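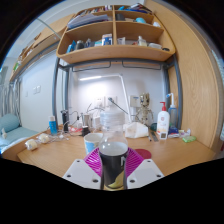

Bottle grasp, view from the gripper camera

Grasp width estimation on clear plastic -- is anyone getting sane numbers?

gantrygoose
Posted Thu 29 September
I've been trying the Fusent perception module on desk clutter, one view from the gripper, no external cameras. The release notes say it handles transparent objects "out of the box". I'm not convinced. With the bottle held between the pads, the mask grabs the black label fine and then gives up at the shoulder. Everything above that gets merged with the desk behind. The planner sees a short fat cylinder and plans its retreat accordingly.

Has anyone got this working on clear stuff, or is it only good on mugs?

tin_lathe
Which depth source? If it's the learned one, it was trained on 800 objects and I would bet hardly any were see-through. We ran it at Parkirwood in May and switched it off after a week.

gantrygoose
The learned one. Stereo was worse, it put the neck of the bottle on the back wall.

mopsy_k
I'll stick up for it a bit. You're asking for a full mask on a bottle that's already in the fingers. At that point you know where it is. Take the width from the gripper, take the height from the last good view before closing, and stop running segmentation every cycle. Ours runs at 40 Hz with that change and the retreat path is fine.

tin_lathe
And where does the last good view come from, if it never had one? That's the bit he's complaining about.

mopsy_k
The label. It's opaque. Fit an axis to it and extend upwards.

tin_lathe
So now it only works on bottles with labels.

mopsy_k
Most bottles have labels!

gantrygoose
I did try the axis fit. Better, but the magenta pads are the next problem. The slats fan out either side of the bottle and the self-mask leaves thin slivers of them behind, which then count as obstacles. The planner thinks it's about to hit its own fingers and refuses to move.

rustbucket_ed
Self-mask from the CAD model? That assumes rigid fingers. Soft ones bend when they close, so it's wrong exactly when you need it. Jornari has a colour-based one in their tools repo, bit crude, 200 lines or so of Python. Magenta is an easy colour to key out as long as you don't need to pick up anything magenta.

tin_lathe
Colour keying, under a desk lamp, with a bright patch on the wall. Good luck with the white plates then. They'll blend into that wall nicely.

rustbucket_ed
The plates are rigid, use CAD for those. Colour for the pads only. I did say crude.

gantrygoose
Hadn't thought of splitting it. Will try tonight.

Still think the marketing is cheeky, mind. The Madigan benchmark they quote puts each object alone on a plain mat. My desk has a mug right behind the bottle, cables all over the left side, a lotion bottle and a tissue packet further back. I want to see that score with stuff behind the target.

mopsy_k
Fair on the benchmark. I'd still not blame the mask for a planner that can't tell its own hand from a wall.

gantrygoose
Update: colour mask on the pads, CAD on the plates, axis from the label. 2 refusals in 40 tries, both with the lamp off. The height is still a guess and I've just padded it. Not calling that solved.

tin_lathe
Now peel the label off and run it again.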